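Open day at Hesura – is the arm demo worth the drive?

Print this page | E-mail this page

Posted by Geeta Jaiswal

Hesura is having an open day in Femden on March 1, 2025. My son is 16 and robot crazy. It's 2 hours each way for us. Has anyone been to one of these? Do you get to see a real arm move or is it all screens? And do we need to book?

Gaetano Marchetti

Went to the February one. Bit of both. First part is simulation, on a big screen in the front room – they talk you through the setup before anything moves. Then you walk over to the hall for the real arms. Screen part was better than I expected, the guy took questions the whole time and didnt rush the kids.

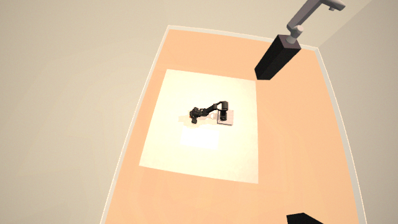 The simulated cell: black arm on the white mat, gripper pointing down.

They let a few people pick the next target point and then ran it. Ask early, there's a line. My daughter got one go, wanted five. Hall is loud, bring ear plugs if he minds noise.

Booking – yes, on their site. They cap it at 400 and it filled up last time.

Somtochukwu Usman

park behind the Rathjen building, not out front. coffee is bad

Hildegard Vogler

Agree with Gaetano mostly. I'd skip the opening talk, it's a sales thing. Go strait to the sim room, then the hall. If your son writes any code tell the staff, they gave my nephew a printout of the joint settings and he was thrilled. He still has it on his wall. We were done by lunch.

Print this page | E-mail this page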